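# Chapter 5: Pollination in the Home Garden

A squash plant can look healthy all summer and still give the gardener almost nothing to eat. The leaves are wide and green, yellow flowers open every morning, and small fruits appear at the base of some of them. Then the small fruits turn soft at the tip, shrivel, and drop. Gardeners often blame the soil or the watering. In many cases the plant was never properly pollinated.

This chapter covers how pollen moves from one flower to another, which animals move it, and what a gardener can do when too little of it gets where it needs to go. Chapter 4 described the parts of a flower. Review the terms *anther*, *stigma*, and *ovary* before going on.

## 5.1 What pollination is

Pollination is the transfer of pollen from an anther to a stigma. It is not the same thing as fertilization. After a pollen grain lands on a suitable stigma, it grows a thin tube down toward the ovary. Fertilization takes place when a sperm cell carried by that tube joins with an egg cell inside an ovule. Each fertilized ovule can become a seed.

In many crops the number of developing seeds affects the size and shape of the fruit. A cucumber that is narrow at one end and swollen at the other often has few seeds in the narrow part. An apple with seeds on only one side of the core may grow lopsided.

Plants differ in how much help they need:

- **Self-pollinating plants** such as peas, beans, and tomatoes can usually set fruit with pollen from their own flowers. Tomato flowers still benefit from shaking, which loosens the pollen.
- **Plants with separate male and female flowers** such as squash, pumpkins, and most cucumbers need something to carry pollen between the two.
- **Wind-pollinated plants** such as corn release large amounts of light pollen into the air. They do best planted in blocks. A single long row of corn often gives poorly filled ears.

## 5.2 Who does the work

Most people think first of the honey bee. Honey bees live in large colonies and visit many kinds of flowers, but they are one species among thousands of bees. Bumble bees fly in cooler and cloudier weather than honey bees do. They can also grip a flower and vibrate their flight muscles, a behavior called *buzz pollination*, which shakes pollen out of tomato and blueberry flowers. Squash bees, found in much of North America, start work near sunrise, when squash flowers are newly open. The males often spend the afternoon asleep inside the closed flowers.

Flies, beetles, moths, and hummingbirds also carry pollen. Hover flies are common on dill, carrots, and other plants with flat clusters of tiny flowers.

### Case study: the Mestdale garden plots

Efthymia Drakos kept records for two squash beds at the Mestdale garden plots over one summer. Both beds held the same variety, sown in the same week and watered on the same schedule. Bed A stood beside a strip of borage, sunflowers, and oregano. Bed B stood beside mown grass, at the far end of the lot.

She tagged every female flower as it opened and noted whether it went on to form a full-sized fruit. By the end of September she had tagged 552 flowers in the two beds together. In Bed B, 139 flowers had dropped without forming fruit, a far larger share than in Bed A.

Drakos was careful about what this showed. Bed B also got more afternoon sun and dried out faster, and heat alone can cause flowers to drop. The following year she planted borage next to both beds so that one of these differences would be removed. Her second set of records is used in the exercises for Section 5.5.

## 5.3 Pollinating by hand

When insects are scarce, a gardener can move the pollen. This works well for squash and pumpkins, whose flowers are large and easy to tell apart. A female flower has a small swelling at its base that looks like a young fruit. A male flower grows on a plain, thin stem.

1. Go out early in the morning, soon after the flowers open. By midday many will have closed.
2. Pick a fresh male flower and peel back the petals. Touch the anther. Yellow dust should come off on your finger.
3. Rub the anther gently over all parts of the stigma in the center of a female flower. One male flower is enough for two or three female flowers.
4. Tie a piece of yarn loosely around the stem of each flower you have treated, and write the date in your garden notebook.
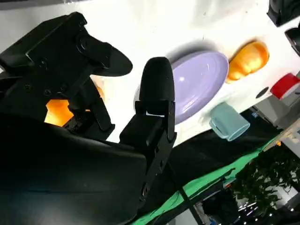 ## 5.4 Planting for pollinators

A garden that feeds pollinators has something in bloom from early spring until frost. Crocus and willow flower early. Clover, thyme, and lavender follow, and asters and goldenrod carry on into fall. Plant each kind in a clump so that insects can find it easily.

Nesting places matter too. Many native bees dig tunnels in bare ground, so leave a sunny patch without mulch. Others use hollow stems. Leave some old stems standing through the winter, and cut them back to 12 inches in spring.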